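Handout 3: Preparing wool with alum

Before the dyeing, the wool must be mordanted, otherwise the colour will fade quickly. Weigh the fibre when it is dry and write the weight down. For 20 g of Narnel yarn we take 3 g of alum. Dissolve it in a cup of hot water, then add it to the pot.

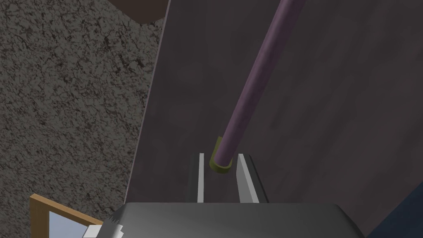 Put the wet yarn in and raise the heat slowly. Do not stir much - the wool can felt. Keep it below boiling for one hour and let it cool in the pot.

Mordanted yarn can wait in a damp towel up to 4 days. For next time, please bring 5 small skeins, labelled.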